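Home > Residents > Julcombe House > Meetings > Minutes

Notices Kitchen rota Minutes Lost & found Contact

JULCOMBE HOUSE SHARED KITCHEN
Minutes, March 5, 2022
Taken by Nneka Anozie (in a rush, have to be out by 8, sorry for typos)

Chair: Mebrat Yimer. Full turnout except second floor back, who sent a note re the toaster (see item 4).

1. Last minutes
January minutes read out, agreed. One correction: the shelf paper was paid for by the first floor, not out of the kitty. Fixed.

2. Money
Kitty stands at $367. Went out since January: $54 on dish soap, sponges, the new drain rack, two rolls of shelf paper. Receipts in the envelope on the fridge. Envelope is getting fat, Mebrat to empty it.
Ezeani quote for re-doing the sink sealant came in at $156. Long talk. Some wanted to do it ourselves with a tube from Gerkden. Others remember what happend last time. Agreed to take the Ezeani quote if they can come on a morning. Mebrat to call.

3. Baskets on the open shelf
Main item. Went on a while.
Everybody's dry goods in bags on the shelf, bags fall over, rice down the back. Proposal from first floor: one woven basket per household, same size, names on a tag tied to the handle, or to the rim if no handle. Nothing outside a basket except the shared salt and oil.
For: looks better, can lift the whole thing down and wipe under it.
Against: crumbs. Open weave lets them through. Flour worse. Third floor says plastic tubs are easier to wash and she's right but the lids go missing, see every set of minutes since we moved in.
Compromise: baskets, with a cloth or a sheet of shelf paper in the bottom. Anything open goes in a jar or a clip bag first. No bare flour. No onions either, they get their own bowl.
Voted, carried. Two against, asked to be noted, noted.
Trial to run till next meeting. First floor buying from Esier, kitty to cover up to $60 total. Anything over that comes back to us first.

4. Toaster
Note from second floor back read out. Toaster is theirs, they're happy for it to be used, not happy about the cheese. Crumb tray to be emptied by whoever used it last. Sign to go up. No volunteers for the sign so I'm doing it.

5. Worktop and table
Complaint that stuff gets left overnight. Agreed again: white top cleared and wiped by 10, cups and bowls put away, not stacked by the kettle. Drain rack is for drying, not storage. If it's still in the rack next evening it goes in the lost & found box.
Mebrat asked for no scourers on the white top, it scratches. Soft cloth only, under the sink, left side. Bleach spray has been moved up high because of the kids.
Tea stain near the window: baking soda paste tried, helped a bit. Try once more then leave it.

6. Cupboard under the stairs
Full. Whoever owns the second ironing board please claim it. Otherwise out with the April bulk pick up. Paint cans staying for now, need to check which color is the hall.

7. Kitchen rota
Second floor front swapping with third floor for two weeks. New rota on the door, old one in recycling. Please write in pen, pencil rubs off and then we argue.

8. AOB
Fridge bulb, done. Back door sticking, worse when it rains, to be looked at. Mice: none seen, traps stay anyway.
Request for a bigger kettle. Put off, money.

Actions
Mebrat: call Ezeani, empty envelope
First floor: baskets, tags
Nneka: toaster sign, send round minutes
All: clear the top by 10!!

Next meeting same time, same place, first floor bringing the snacks.

Basket weave and white surface:

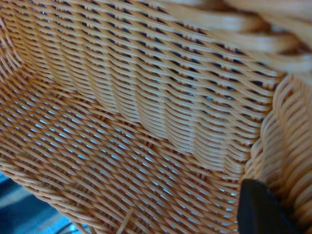
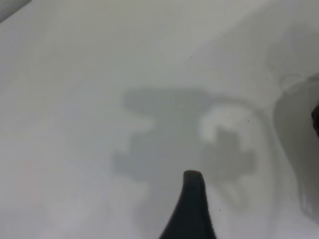

Added after circulation. Third floor writes that she's fine with the trial but would like it on record that a cloth liner needs washing and the minutes don't say who does it. She suggests each household does its own, once a month, along with the tea towels, and that shelf paper just gets thrown out when it's grubby. She'd also like lentils counted as flour for the purposes of the rule, small ones anyway. Will put both on the list for next time, in the meantime please just do your own.

2 comments 5 shares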